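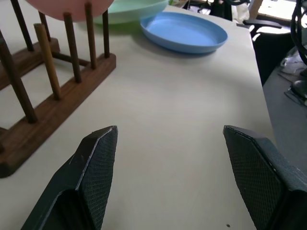
Folie 1: Blick vom Handgelenk des Greifers auf Tellerständer und Teller

Sprechzettel Tag der offenen Tür, Fr 25. November, Vortragsraum neben der Halle

(Folie steht schon, wenn die Leute reinkommen. Erst mal ankommen lassen, Türen zu, Mikro testen.)

Hallo zusammen, schön, dass ihr da seid! Ich bin Zanele Engelbrecht, ich arbeite hier in der Greifergruppe, und ich rede jetzt 14 Minuten über Geschirr. Wer wegen der Schweißzelle gekommen ist: die läuft nebenan, ihr dürft trotzdem gern sitzen bleiben.

Frage ins Publikum: Wer von euch hat heute schon einen Teller in der Hand gehabt? (Hände abwarten.) Und wer hat dabei nachgedacht, wo der Daumen hinkommt? Eben. Um diesen Daumen geht es.

Zur Folie: So guckt unser Arm auf den Tisch, die Kamera sitzt direkt am Handgelenk. Die zwei dunkelgrünen Dinger unten sind die Finger. Schaut mal auf die Innenseiten, da ist so ein feines Rautenmuster drauf - das soll uns beim Festhalten helfen. Und jetzt der hellblaue Teller da hinten, flach auf dem Tisch. Der ist heute die Hauptperson. Der rosafarbene steht schon im Holzständer, so hätten wir es gern.

(Kurz Pause, die Leute gucken erfahrungsgemäß erst mal auf die Finger.)

Warum ist flach so gemein? Ein Teller im Ständer bietet mir seine Kante an, die kann ich von zwei Seiten packen. Ein Teller auf dem Tisch bietet mir fast nichts an. Der Finger muss unter den Rand, darf aber nicht in die Tischplatte fahren. Wir reden da über sehr wenig Platz, und wenn ich zu forsch rangehe, schiebe ich den Teller einfach vor mir her. Das sieht lustig aus, wenn man es zum ersten Mal sieht. Beim zwanzigsten Mal holt man sich dann einen Kaffee.

Dann das Drehen. Vom Liegen ins Stehen, und danach zwischen die Stäbe. Die Stäbe sind rund und schlank, und wenn der Teller schräg ankommt, klemmt er oder kippt. Wir hatten im April eine Version, die hat wunderbar gegriffen und den Teller dann mit viel Selbstbewusstsein neben den Ständer gestellt. Die Version hieß bei uns intern Kamum, fragt mich bitte nicht, warum, der Name war halt noch frei.

(Hier nicht verzetteln! Die Geschichte mit Lellovstead nur, wenn jemand fragt.)

Also gut, Geschichte in kurz: Die Kollegen in Lellovstead haben denselben Aufbau, aber einen anderen Tisch, und als wir unser Programm rübergeschickt haben, ging erst mal gar nichts. Andere Höhe, anderes Licht. Über 60 Durchgänge hat es gebraucht, bis der erste Teller sauber stand. Daraus haben wir gelernt, dass wir beim Üben viel mehr umräumen müssen. Ständer mal näher, mal weiter weg, Teller mal links, mal rechts, Fenster mal hell und mal mit Rollo.

Zahlen für die, die Zahlen mögen: Beim letzten Testblock hatten wir 44 Versuche mit flach liegenden Tellern, neun davon gingen schief. Meistens war es das Anheben, seltener das Einstellen. Ich finde das ziemlich ordentlich, mein Chef findet, da geht noch was. Wir haben beide recht.

Jetzt die Vorführung. Wir gehen gleich rüber an den Tisch. Bitte hinter der gelben Linie bleiben, auch wenn es spannend wird, und die Kinder gern nach vorn lassen. Der Arm fährt langsam, das ist Absicht. Wenn er stehen bleibt, hat er sich meistens verschätzt und setzt neu an - dann bitte kurz Geduld haben und nicht auf den Tisch zeigen, eure Hand wäre für die Kamera nämlich hochinteressant.

(Reihenfolge am Tisch: erst Blau, dann Mintgrün. Wenn beide klappen, darf jemand aus dem Publikum einen Teller neu hinlegen.)

Falls gefragt wird:
Kann man den kaufen? Nein, das ist ein Versuchsaufbau.
Kann der auch Gläser? Haben wir noch nicht ernsthaft probiert.
Wer hat die Finger gemacht? Die Werkstatt Mtshali, Karten liegen am Eingang.

Danach weiter zur Gruppe Peltholm in den ersten Stock, die übernehmen direkt. Jacken dürfen hier hängen bleiben, ich schließe den Raum erst nach der letzten Führung ab.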